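Balanced audio connection

A balanced audio connection is a method of carrying an analog audio signal over two conductors of equal impedance, usually enclosed in a shield. The two conductors carry the signal in opposite polarity, or in some designs carry it on one conductor only while presenting the same impedance on both. The receiving device responds to the difference between the conductors and rejects whatever is common to them. The method is used in recording, broadcasting, live sound and, in a somewhat different sense, in headphone amplification.

Principle

Interference picked up along a cable tends to reach both conductors at nearly the same level when they are twisted together. A differential input subtracts one from the other, so the unwanted part largely cancels while the wanted signal is kept. The degree of cancellation is called the common-mode rejection ratio and is stated in decibels. It depends mainly on how closely the impedances of the two legs match, at the source, along the cable and at the input.

Equal and opposite signal voltages are often described as the defining feature of a balanced line, but matched impedance is the condition that matters for noise rejection. Many microphones and line outputs drive only one leg and tie the other to ground through a matching resistor. Such outputs, known as impedance-balanced, reject interference as well as fully driven ones, although they deliver half the voltage swing.

The shield is connected to the chassis and carries no signal. In an unbalanced connection the shield is also the return path, and any current flowing in it between two pieces of equipment adds directly to the audio. This is the usual source of hum in systems powered from more than one outlet.

Connectors

The three-pin XLR is the standard connector for microphones and professional line-level equipment. Pin 1 is the shield, pin 2 the non-inverting leg and pin 3 the inverting leg. Older equipment sometimes reversed pins 2 and 3, and adapters made for it may still be found in rental stock.

The quarter-inch tip-ring-sleeve plug carries a balanced mono signal in studio equipment and an unbalanced stereo signal in headphones. The two uses are electrically incompatible. A stereo headphone plug inserted into a balanced mono output will place the left and right drivers on opposite polarities of one channel, with a hollow sound as the typical result.

Smaller connectors are used on portable players. The 2.5 mm and 4.4 mm plugs provide separate positive and negative contacts for each channel, and the 4.4 mm plug adds a ground contact. Phones are seldom fitted with either size, and listeners who want a balanced output from a phone normally use an external converter.
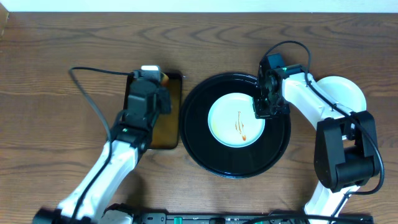

A phone on a wooden tabletop. Balanced headphone outputs are uncommon on phones.

Balanced headphone drive

In headphone use the word "balanced" refers to the amplifier more than to the cable. Each driver is connected between two amplifier outputs of opposite polarity, an arrangement also called bridged drive. The left and right channels share no return conductor, which removes the crosstalk caused by resistance in a common ground wire. For a given supply voltage the available output voltage is doubled, and into a load that the amplifier can fully supply the power is four times as great.

Noise rejection plays little part. A headphone driver is a low-impedance load fed at a high level, and interference picked up on a short cable is far below audibility in either arrangement. Bridged drive also doubles the effective output impedance when two identical amplifiers are used, a point of some importance for low-impedance earphones whose frequency response varies with the source.

A headphone can be rewired for bridged drive only if four separate conductors reach the two drivers. Models with a single-sided cable entry and a shared ground in the headband need internal modification.

Cable construction

Balanced cable generally consists of two insulated conductors twisted together under a braided, spiral or foil shield. Braided shields withstand repeated bending and are preferred on stage. Foil shields give full coverage at lower cost and are common in fixed installations. Star-quad cable uses four conductors, joined in pairs at each end, and improves rejection of magnetic fields from lighting dimmers and power transformers. Its higher capacitance can reduce treble response on long runs from high-impedance sources.

With a low-impedance source, a run of 100 meters is ordinary practice. Contact plating is usually gold, silver, nickel or rhodium. Plating affects resistance to corrosion and wear, and mating a soft plating with a hard one may shorten the life of the softer contact.

Testing

Continuity and polarity are checked with a cable tester or a multimeter. Common-mode rejection is measured by applying the same voltage to both legs and comparing the output with that produced by a differential signal. Measurements made with perfectly matched sources tend to overstate performance in the field. A test note by Visitación Segura, issued by the Villanueva workshop on 2021-08-11, recommended that a small deliberate mismatch be placed in one leg and that results be reported at 1000 Hz as well as at the power-line frequency. The Bamside bench procedure follows the same approach.

Limitations

Balanced wiring does not correct faults inside equipment. A device in which pin 1 is joined to the circuit board ground, and not directly to the chassis, can admit shield current into its audio stages. This condition is known as the pin 1 problem. Transformer inputs offer high rejection and full isolation, but they add cost and weight and may distort low frequencies at high level. Electronic inputs are lighter and cheaper and are more sensitive to source mismatch.

See also

Common-mode rejection ratio
Ground loop
Phantom power
Star-quad cable
XLR connector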